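Ivora House — monthly fire safety checklist, shared laundry and linen store
Month: September
Job sheet: 2771

1. Fire door to corridor closes fully from any angle
OK. Closer adjusted last month and still holding.

2. Lint filters on both dryers cleaned
Left dryer fine. Right dryer had a thick layer — cleaned during the visit. Residents' notice needs replacing as the print has faded.

3. Linen and blankets kept clear of heaters
OK. Spare fleece blankets go on the upper shelves only.
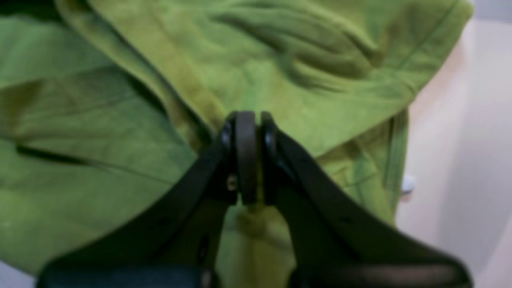
Can blankets be left in the dryer overnight once the cycle has ended?
Take them out when the drum stops and let them cool before stacking. A warm pile can hold its heat for hours.

4. Extinguisher in date, pin and seal in place
OK. Tag 1217, gauge in the green.

5. Smoke alarm tested
Sounded at first press. Panel showed zone 2 as it should.

6. Sockets and leads
One extension lead behind the Zollden dryer. Remove it and plug the dryer straight into the wall. Action open.

7. Escape route lighting
Fitting 109 slow to come on. Battery to be changed before the October check. 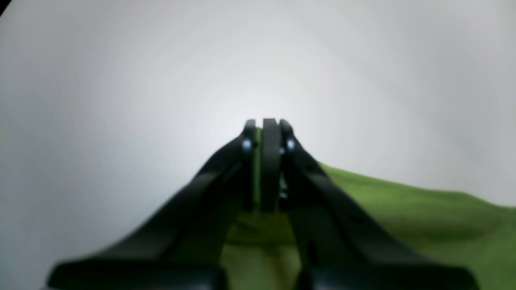 8. Storage under the stairs
Two cardboard boxes and a pushchair. Both boxes moved — pushchair still there at 4 pm. Letter to go to all flats.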